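Last revised in July by Morfudd Howells, who does the laundry for the short-stay rooms and is tired of writing the same answers on sticky notes.

# Laundry in the Lougher rooms: frequently asked questions

### Where do I put my dirty clothes?

In the white plastic basket. Every room has one. It has holes in the sides so things can breathe, and it lives on top of the low wooden cabinet, where I can reach it without bending. The floor is carpeted and is a poor place for a damp towel. The bed is a worse one.

### Can I mix darks and colors in the same basket?

Yes, within reason. Put the darks on one side and the colors on the other and we'll get along fine. I sort everything again before it goes in the machine, so you don't need a divider, a label or a second basket. Whites should come down separately in a pillowcase. If you own a new red anything, please bring it to me by hand and look me in the eye.

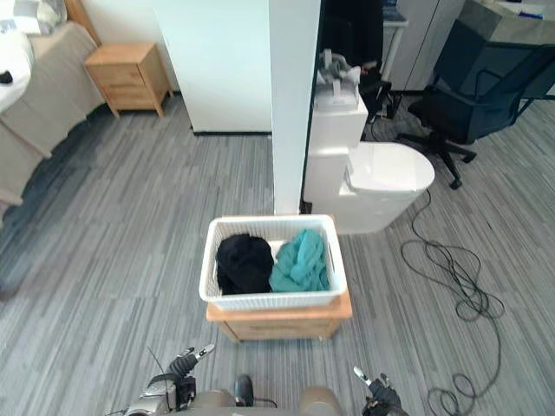
Two bundles to a basket is a good load for a midweek pickup. Past that, people start pressing down with their knees, and the baskets don't love it. Lowri Pumphrey has glued one back together twice and has told me there won't be a third time.

### Should I fold things before they go in?

You can if it makes you feel better. They're going in a washing machine, which has no opinion. What does help:

- unroll your socks
- empty your pockets
- zip the zippers
- turn anything with a print inside out

I've had a pen, a harmonica and most of a granola bar go through this year. The harmonica still plays.

### When is pickup?

Baskets are collected at 9 a.m. and come back by 6 p.m. the same day. If yours isn't on the cabinet at 9, I assume you've made other arrangements. Hanging it off the chair doesn't count, and neither does leaving it in the hall with a hopeful expression -- the hall belongs to the fire code.

### What does it cost?

The first load each week is included with your room. After that it's 4 dollars a load, and a load is one basket filled level with the rim. A heap is two loads. Rhydian Powell once argued that a heap was a level basket with ambition, and he paid for two loads.

### What detergent do you use?

Unscented Nanora, in the big tub. If you want your own, leave the bottle beside the basket with your room number on it. Please don't pour it over the clothes ahead of time to save me the trouble. It leaves spots, and it drips through the holes onto the cabinet, which is pale wood and remembers everything.

### What won't you wash?

Wool, silk, leather, anything with a battery in it, and shoes. I also won't wash stuffed animals, after an incident. There's a dry cleaner two blocks down who will take all of these except possibly the shoes.

### My shirt came back smaller. What now?

Check the tag first, then come and see me. Everything is washed cold and dried on low unless you leave a note saying otherwise, so if there was a note, please bring the note. If it's our fault, Wyn Kneath in the office will sort out a refund. He'll want to see the shirt, and he may want to see you in it.

### Can I take the basket home when I leave?

No. I understand the temptation. It's a sturdy basket and you have a lot of loose clothing. But there's one per room, and the next guest will have socks too. Wyn keeps a stack of paper bags behind the desk for exactly this, and they're free.

### Something in my basket isn't mine.

It happens, mostly with black T-shirts, which are all the same T-shirt as far as I can tell. Bring the stray to the laundry room and put it on the shelf by the door. If you're missing something, look there before you look for me. Unclaimed things stay on the shelf for a month and then go to the thrift store, so if you left a gray cardigan with one button, you have until the end of July.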